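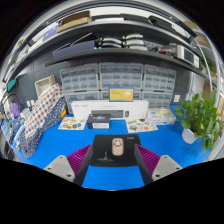

PRESS RELEASE
September 20, 2025

Plomulia publishes bench care routine for hand-held grippers

Giruddale workshop puts its full set-up, cleaning and pad-change notes online, free to use

Plomulia, the Giruddale workshop that builds and looks after hand-held gripper tools, has today put its whole bench routine on the web. Set-up, daily wipe, pad change, screw check, the lot. No sign-up. Print it, pin it over the bench, scribble on it.

The notes cover one tool only, the two-arm hand gripper with ribbed finger pads and a camera looking down the arms. Same tool that goes out on loan to schools, labs and small firms under the Wustance scheme. Other grippers will need other notes and we are not pretending otherwise.

Why now

Tools were coming back from loan in all sorts of states. Pads on the wrong way up. Mounting blocks done up so tight the arm would not swing freely. One in August arrived with a pad glued on, which took most of an afternoon to put right. The old guidance was two sides of A4 and a phone number, and the phone number was usually Saskia Ormsby.

"I was saying the same thing to everybody," said Saskia Ormsby, who runs the repair bench at Plomulia. "Back the screws off, seat the pad, nip them up, check the arms meet. I could do it in my sleep. So we wrote it down, and then we found out we did'nt all do it the same way, which was a bit awkward. Took a few weeks to agree."

What is in the notes

Bench. A soft work mat, flat, wide enough that both arms can rest on it. Something dark and plain in the middle to work against. A mouse pad does fine. Small parts in drawers, labelled. Leave the boxes and clutter at the back of the table if you like, it gives the camera something to look at when you check the picture, but keep the bit between the arms clear apart from the test object.

Pads. The soft ribbed ones, magenta on the current tools. Fins must face inwards and run straight. Look along them under a lamp. Any fin that is torn or leaning over, change the pad. Always change both, never one, or the grip pulls to the side. Warm soapy water for cleaning, then air dry. No solvent. No hot air gun, please.

Mounting blocks. Light grey plastic, with the screw holes on the face. Finger tight, then 2 passes with the driver, going from one side to the other and back. Stop when it stops. The plastic will crack if you lean on it and the crack does not always show at first.

Arms. Should come in at a matching angle, left and right. If one lags, look at the pivot before you touch anything else. Nine times out of ten its fluff.

Camera. Wipe the lens, look at the picture, look again. Both pads need to be in view when the gripper is open. If only one is, the bracket has slipped and anything recorded that day will be hard to use.

Test pick. A small computer mouse on the pad, nothing heavy. Rounded top, smooth sides, bit awkward to hold, so it shows up a tired pad quickly. Pick up, hold for a count of 8, put down. Repeat 16 times. If it slips at all, go back to the pads.

How often

Wipe pads and lens at the end of every day of use. Screw check weekly. Full strip and rebuild when the tool comes home from loan, or sooner if it has been dropped. Dropped tools should be sent back even if they look fine. We would rather pay the postage.

The rebuild sheet has a space for the person doing the work to sign. Use it. Half the bother this summer was working out who had last had the blocks off.

Help with the writing

The notes were read through and tried out by Crăciun, the small parts supplier that makes the finger pads. They asked for changes to the cleaning section, mainly to get the word "scrub" taken out, and supplied the drawing of the pad seat on page 2. Thanks to them for turning that round fast.

"You can see the wear start at the root of the fin if you know where to look," Ormsby said. "That drawing is the most useful thing in the whole document. I had been trying to explain it down the phone with my hands."

Spare pads and repairs

A printed copy of the routine will go in the lid of every loan case from now on, together with a spare pair of pads and the right driver. Borrowers who already have a tool can ask for the pack and it will be posted. There are 739 packs made up and ready, so first come first served until the next batch of pads arrives.

Repairs carry on as before. Send the tool in its case, with the rebuild sheet, and a note of what it was doing when it went wrong. "Broken" on a sticky label does not help much. The bench aims to have straightforward jobs back out within 8 working days, longer if it is a pivot.

Corrections to the notes are welcome and wanted. If a step does not work on your bench say which step and what happened. A second version is planned, with a proper section on cable wear, which was left out this time as we had not finished arguing about it.

About Plomulia

Plomulia designs, assembles and repairs hand-held gripper tools at its workshop in Giruddale. It has run the Wustance loan scheme from the same building since the scheme began, and does all servicing in house.

Press contact

Saskia Ormsby, repair bench, Plomulia, Giruddale. Mornings best. Bench visits for press by arrangement, please ask first as there is only room for a couple of people at a time adn the drawers stick out.

ENDS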